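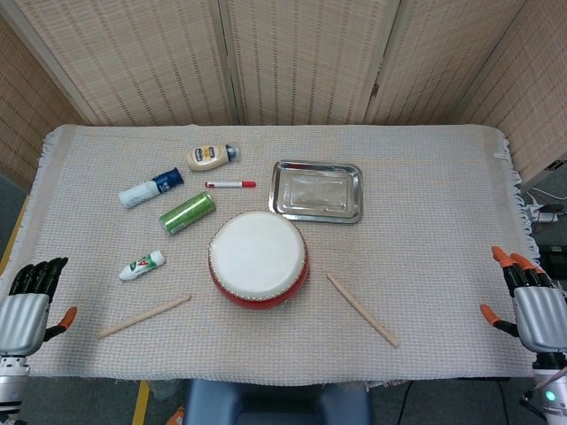

A bottle of mayonnaise and a red-capped marker on a table with a fringed cloth.

Nestville potluck moves indoors, asks cooks to label everything

NESTVILLE -- The December potluck is going indoors this year and it has a new rule. Every dish gets a label. No label, no spot on the table.

The supper starts at 5 p.m. in the old Somville school gym on Lunholm Road. Doors open at 4:15 for people bringing food. Last year's was under the pavilion at Sison Park, where wind took down two of the tents and most of the napkins ended up in the creek.

Organizer Mansa Amissah said the label rule came out of complaints. Last year a guest with an egg allergy got sick after eating a potato salad with no card on it. She was fine by the next morning but skipped the fall picnic.

"Mayonnaise is the big one," Amissah said. "People look at a slaw and figure it's vinegar. You can't tell by looking. Just write it down."

Labels should list eggs, milk, nuts, wheat, fish and shellfish, soy and sesame. Also whether there's meat in it, including broth or bacon grease. Masking tape on the lid is fine. So is an index card. Blank cards will be at the door for anybody who forgets.

Cold dishes have to come in a cooler or on ice. Anything with mayo or cream goes on the cold table by the stage and gets pulled after two hours, no exceptions, even if its half full. Hot dishes should arrive hot. The gym kitchen has one working oven and it's spoken for -- the hams are in it.

More than 200 people came last year, even with the wind. The gym is cleared for 200 seated at a time, so supper will run in two sittings, the first at 5 and the second at 6:30. Sign-up for a sitting is at the Nestville library front desk. Families with small kids get first pick of the early one.

Parking is a question mark. The lot behind the school is still torn up from the drain work and Lunholm Road is posted on the north side. Kyung-tae Pyo, who is handling the traffic end of things, said drivers should use the feed store lot and walk over. A van will run for people who can't manage the hill.

Supper is free. There will be a jar for the gym roof fund, which stood at $3000 last month. Pyo said the patch over the stage comes first, then teh gutters.

Still needed: green vegetables, bread, folding chairs, serving spoons. Not needed: dessert. There are already eleven pies signed up.

Leftover dishes not picked up by 8:30 will be washed and left at the library. Put your name on the bottom.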